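Jun 25, 2025

# An afternoon at the Gimeo open house

I came for the robots and got a parking garage, then a long hallway, then a sign-in sheet. Gimeo has the second floor of the old Hovirer building, and the tour starts at the coffee machine, which takes two tries.

The pitch is simple enough. Their learning system, Oddsson, gets good at moving household stuff by watching a great many examples of somebody else moving it. Most of those come out of a simulator called Grestel. An operator sits at a desk, steers a virtual arm through a chore, and saves the attempt. Then the room gets reset and it starts over. The count on the wall stood at 3402 saved runs when I walked in. The goal for July is 400 more, and there was cake riding on it.

We were let loose on the practice desks in groups of eight. My first run ended with the arm folded up like a lawn chair. It was saved anyway — failures go in their own folder, and I was told mine was "useful," in the tone people use for a child's drawing.

The chore that afternoon was picking flat things up off furniture.
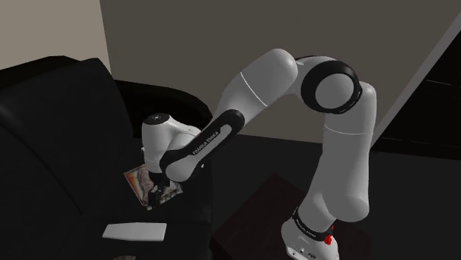
Flat things are awful, by the way. A mug gives you a handle and some goodwill. A card gives you nothing to get a finger under, so the operators go in slowly, nudge, back off, and go in again. Every nudge is recorded. One operator told me she now does this with her mail at home.

I asked how Oddsson handles a real couch, with crumbs. That's a later phase, apparently. The next open house is in July, and I'd skip the parking garage and take the bus.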